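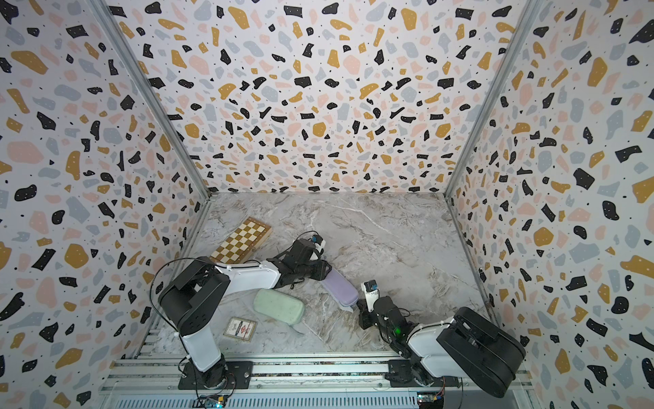

Terrazzomuster in Schwarz, Senfgelb, Rosa und Graublau, dazu Marmor in Grau und Weiß

Die Fähre nach Grivetport

Lise Bouchard hatte die Fahrkarte zwischen den Zähnen, den Koffer in der linken Hand und unter dem rechten Arm die Rolle mit den Entwürfen, und so rannte sie den Kai hinunter, als ginge es um ihr Leben. Ein bisschen ging es das ja auch! Vier Jahre lang hatte sie in Paltisard Rechnungen geschrieben und abends am Küchentisch Muster gemalt, Splitter um Splitter, bis die Finger bunt waren. Und jetzt wollte das Haus Girard sie sehen. Sie, Lise, mit ihren Tapeten!

»Nehmen Sie die noch mit?«, rief der Matrose und meinte die Rolle, die ihr gerade entglitt.

»Die zuallererst!«, rief sie zurück, und dabei fiel die Fahrkarte ins Wasser.

Er ließ sie trotzdem an Bord. Er lachte so laut, dass sich die Möwen vom Geländer erhoben, und zeigte ihr einen Platz ganz vorn, wo der Wind am kräftigsten war. Was für ein Wind! Er roch nach Salz und Diesel und nach warmem Brot aus der Bordküche, und Lise dachte, dass man eigentlich eine Tapete machen müsste, die so riecht.

Neben ihr saß eine alte Frau aus Jirent mit einem Korb voller Pflaumen. Achtundsechzig sei sie, erzählte sie ungefragt, und zum ersten Mal auf dem Meer. Sie wollte alles wissen: was in der Rolle sei, ob man davon leben könne, warum die jungen Leute keine Blumen mehr an den Wänden möchten. Lise zog den obersten Bogen ein Stück heraus, hielt ihn mit beiden Händen fest - der Wind zerrte herrlich daran - und die Frau beugte sich tief darüber.

»Das ist ja wie der Boden bei meiner Tante«, sagte sie. »Im Treppenhaus. Da haben wir im August immer gelegen, mit dem Bauch auf den Steinen, weil es so schön kühl war. Ich habe darin Tiere gesucht.«

»Und welche haben Sie gefunden?«

»Einen Fuchs. Zwei Enten.« Sie tippte auf das Papier. »Der hier könnte der Fuchs sein.«

Lise sah ihn sofort. Den ganzen Rest der Überfahrt suchten sie weiter, aßen Pflaumen und spuckten die Kerne über die Reling, und als die ersten Dächer von Grivetport aus dem Dunst kamen, hatte der Entwurf einen neuen Namen und in der Ecke einen violetten Fleck.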